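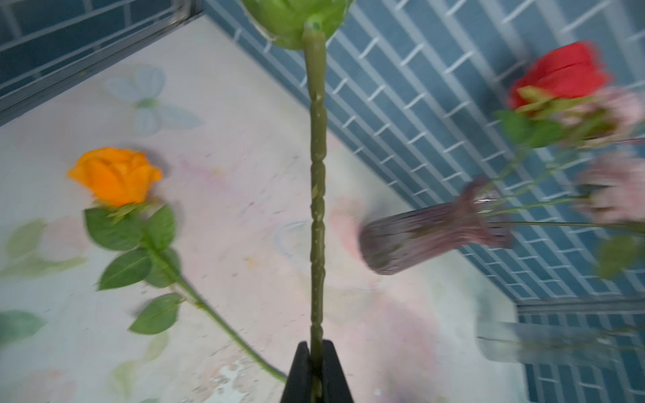 Commercial property > Small offices and leases

Can our landlord refuse to let us hand back half the floor?

Posted by Hawi Nigatu, 16 May 2023

Hi all, hoping someone has been through this. I look after the office side of things for a small design firm (we're called Clilent, you won't have heard of us!) and we rent 400 square metres on the second floor of Haddad House. When we signed, everybody was in five days a week. These days it's a good turnout if half the desks are taken, and most Fridays I could go bowling in there.

We've got 4 years left on the lease and I'd love to give back the back half, which is 145 square metres once you leave out the corridor. It even has its own door to the stairs. I rang the managing agent and she said flatly that the lease is for the whole floor and that's that. Can she just say no? And if she can, is there any point asking about subletting instead? The break date was last December and we missed it – my fault, I had it in the wrong diary.

Cor Van Leeuwen

Yes, she can say no. A lease is a contract for the whole space and you can't return a slice of it unless the lease says so or the landlord agrees. Look for the word "surrender" first, then look for "underletting". Mine allowed underletting of the whole but not of part, and that one little word cost me a lot of rent.

If yours allows part, you will normally need the landlord's written consent and they'll want to see who the subtenant is. Budget for their solicitor's fees as well as your own. Get somebody to read the thing properly before you ring the agent again. I didn't, and I said far too much on the phone.

Ilgın Başaran

We did this two years ago with 477 square metres in the Erent building, so it can be done! Our landlord wouldn't take any space back, but he was quite happy for us to share it. We found a training company called Ondden who wanted four rooms, and they've been lovely neighbours (apart from the microwave situation). It took far longer than I'd expected, mostly waiting for the consent to come through, and we had to pay for a new partition and move a fire exit sign.

Do ask about the service charge and who pays for heating out of hours. We forgot that bit and ended up splitting it by guesswork for the first winter. Also worth asking whether they'd give you a new break date in return for something – a longer term, say. Ours offered one without much of a fight.

Siebe Dekker

just move when it ends, landlords never budge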